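Wistero handheld group - minutes of the July fault review
Start 4:10 p.m., in the small room, because the big one had the projector and somebody else had the big one.

Present: Mwajuma Kaijage (chair), Máté Oláh (minutes), the two day-shift operators, Kazlauskienė for the building. Apologies from Triltus, who were invited twice and sent a thumbs-up both times.

1. Previous minutes
Accepted, with the spelling of Kondel corrected throughout. Máté maintains it was the keyboard.

2. The left gripper fault
Mwajuma went over the log. Of 227 takes in the drawer-and-tabletop task, 147 are usable. The rest have the same defect: the recorded jaw opening on the left unit freezes while the jaws themselves carry on working. The file shows a gripper politely doing nothing as objects get up and move. The upload check passed every one of them, as it only asks whether a number is present. 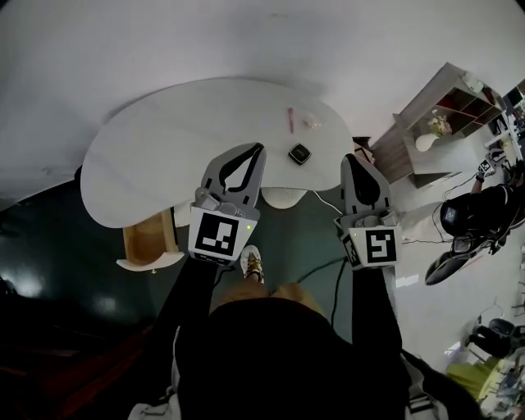

The freeze starts after the first wide opening of the jaws and lasts until the unit is power cycled. Operators asked how they were meant to notice. The status light was the official answer, and it was agreed that the official answer is poor: both grippers show a small green light over that table, left jaws open wide, right mostly closed, and green means only that the unit has power. Mwajuma had believed until this meeting that it meant "recording correctly." So had the manual, which Máté wrote.

Kondel's reply on the encoder was read out. It recommends firmware version 2, which we have been running since spring. Máté to write back, civilly.

3. Cables
One operator stepped on a loose cable during a take and stumbled against the table. No injury, no damage, one bad word on the audio. The drawer was open at the time and she would like that noted, having met it with her hip.

Kazlauskienė pointed out that a cable run across the floor was on her list in the spring as well. Discussion of whose cable it is lasted longer than taping it down would have. Agreed: floor cables are taped or rerouted before the first take, and drawers are shut between takes.

4. Finger pads
Raised by the operators. Grit is getting into the mesh surface of the pads, and they want cleaning added to the start of shift. Mwajuma asked whether this might be behind the frozen readings. Máté thinks not - the pads are nowhere near the sensor - but will look at a dirty set before saying so again. Spares would come to about 700 for the full order, which was felt to be a lot for something a toothbrush might fix. Toothbrush first.

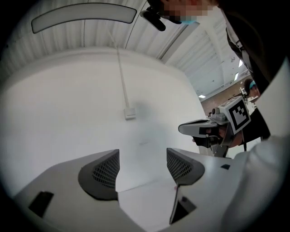

5. Actions
Máté: script to flag any take where jaw opening stays constant after the first wide opening. Rewrite the page on lights.
Mwajuma: hold back the bad takes and tell Triltus why, by phone if thumbs continue.
Operators: power cycle the left unit between takes until further notice. Clean pads at start of shift.
Kazlauskienė: tape.

6. Any other business
The office chair that sinks. Deferred.

Closed 4:55 p.m.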